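How a Song Gets Its Credits

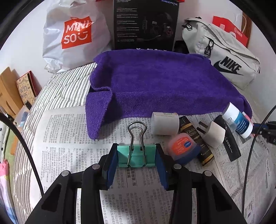
Sinport, 24/08/2021

When a song is released, a list of names goes with it. These names are called credits. They tell listeners who did which job.

The songwriter makes up the tune and the words. One song can have several songwriters. The performer sings or plays it. The producer runs the recording – choosing the sounds, the speed and the order of the parts. The mixing engineer sets how loud each part is.

Take the song "Kaken" by Oisín Dolan. Dolan wrote the words and sang them. The band Kordestani wrote the tune and played on the recording. The record label, Stulalix, paid for the studio and released the song in May. The finished version has 17 separate tracks. A track is one layer of sound, such as a drum or a single voice.

What does "featuring" mean?

A featured artist is a guest on another artist's song. The guest may sing one verse or only the chorus. The short form is "feat." or "ft."

Why do credits matter?

Credits help decide who gets paid. Each time a song is played on the radio, a small payment may be due. It is called a royalty. In its first week "Kaken" was played 269 times on local radio. The money for the words went to Dolan, and the money for the tune went to Kordestani.

Words to know

Chorus: the part of a song that repeats.
Label: a company that releases music.
Verse: a part with new words each time.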